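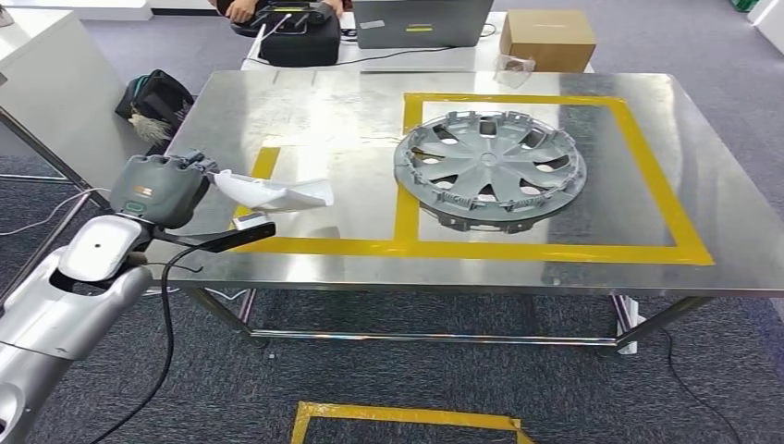
Nivon Exchange – Minutes of the December Members' Meeting

Start: 7:05 p.m.
Chair: Maj-Britt Åberg
Minutes: L. Ferrante
Members present: see sign-in sheet. Quorum met.

1. Minutes of previous meeting

Accepted with one correction. Item 6 should read "hours credited," not "hours owed." The corrected version replaces the one on the members' page.

2. Matters arising

2.1 The printed directory is now at the Lie Street library, at the front desk. Copies carry first names and member numbers only, as agreed.

2.2 The dormant account letter has gone out. Members who have not traded in 12 months and did not reply will be moved to inactive status at the end of the quarter. Balances are kept, and an inactive account can be reopened by email.

3. Ledger report

3.1 The exchange has 272 active accounts. Trades recorded since the last report: 311. Hours exchanged in the same period: 1263.

3.2 The ledger balances to zero after correction of two duplicate entries. Both came from a trade being entered by the giver and the receiver on the same evening. The form still allows this. See item 5.

3.3 Three accounts are below the debit limit of 20 hours. Two of the members have requests matched for the coming month. The third has been written to and offered a call with the accounts group.

3.4 Question from the floor on whether travel time counts as hours. The present rule stands: travel is agreed between the two members before the trade and is entered as part of the total. Several members felt the rule is not easy to find. It will be moved to the first page of the member guide.

4. Debit limit

4.1 Proposal: lower the limit from 20 hours to 15 for accounts less than six months old. Existing accounts are not affected.

4.2 Points made in favor: new members who leave early with a large debit account for most of the hours written off to the community account. Points against: people often join because they need help right away – moving house, a new baby, surgery – and have had no time to earn.

4.3 Amendment: the accounts group may raise the limit back to 20 on request, without a vote. Amendment accepted by the proposer.

4.4 Vote on the amended proposal: carried. Two abstentions. Takes effect with the first statement of the new year.

5. Software

5.1 The current ledger runs on Viltex, and the hosting agreement is up for renewal in the spring. M. Åberg has tested Vimutano with a copy of last year's data. Import of member records was clean. Import of trades lost the comments field on entries older than two years.

5.2 Vimutano blocks a second entry for the same trade until one side confirms it. It also sends statements by mail merge, so members without email could stay on the same schedule as everyone else. It does not handle group trades, which we now use for the garden days. A workaround with a shared account was described. The meeting was not convinced.

5.3 Decision deferred. M. Åberg to ask the supplier in writing about group trades and the comments field, and to report back before the renewal date.

6. Offers and requests

6.1 Categories with more requests than offers: rides to medical appointments, small plumbing jobs, snow clearing.

6.2 Categories with more offers than requests: language practice, baking, proofreading.

6.3 Agreed that the newsletter will list open requests before offers. Requests older than 60 days will be dropped unless renewed by the member.

6.4 Rides: drivers are reminded that fuel is paid in cash between the two members and is not converted to hours. Drivers must hold their own insurance. The exchange does not check this.

7. Other business

7.1 The swap table opens at 6:30 p.m. before the next meeting. Items left at closing go back with the person who brought them.

7.2 A member asked if unused hours can be given to another member. Yes, by a signed transfer slip or by email from the address on file.

8. Actions

M. Åberg – supplier questions (5.3)
L. Ferrante – member guide, travel rule and new debit limit (3.4, 4.4)
Accounts group – contact third member (3.3), inactive list (2.2)
Newsletter – new order of listings (6.3)

Meeting closed at 8:40 p.m.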